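Search stories

5 min read

The Folding Bench

The workshop in Rillwood had been a carpet showroom until 2013, and it still had the carpet. I paid 40 dollars a month for a key and the right to complain, and I used both.

My neighbor at the next bench wanted to teach a machine to fold laundry. She called the project Gudeta and would not say why. She had spent 700 dollars on it by January, most of it on parts from a shop in Driralcombe that closed before she could return the bad ones.

"You could fold a lot of shirts for 700 dollars," I said.

"You could," she said. "You don't."

She had me there. I was wearing something I had slept in.

I had heard the pitch before. Everyone who ever rented a bench in that room was a few weekends away from ending some chore. The man before her had a window washer that mostly washed the man. So when she told me the arms would learn by watching hands, I asked whose hands, and she looked at mine.

I said no for a week. Then my truck needed a part, she had a friend at the Pernemley yard, and I said yes.

The job was dull. Pick up the sleeve, bring it across, let go, start over. She had a log on her laptop and read out the number after each try, as if it would cheer me up. The grippers were heavier than they looked and they had opinions about cotton. I dropped collars. I pinched two layers when I wanted one. Once I folded a shirt so badly that she asked me to do it again the same way - she said the machine needed to see mistakes. I told her it would get plenty.

"Does it know what a shirt is?" I asked.

"No."

"Then what is it learning?"

"Where you go next," she said.

I didn't like that answer, and I thought about it the whole drive home.

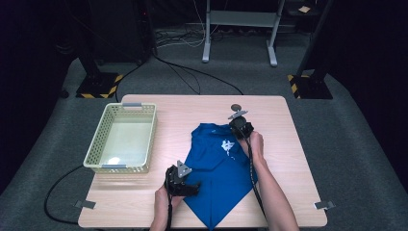

Try 157

It was the blue one again, with the white splash printed on it. I had come to hate that shirt. I set one gripper low and the other up by the collar, and waited for her to say go.

"What happens when it works?" I said.

"Then you get your evenings back."

"And if it doesn't?"

"Same thing, only later."

I still didn't believe in it. I want that on the record. But my hands had already started toward the sleeve, and she hadn't said go yet.

She typed something. I asked her what she was writing down, and she turned the laptop away from me and told me to start over.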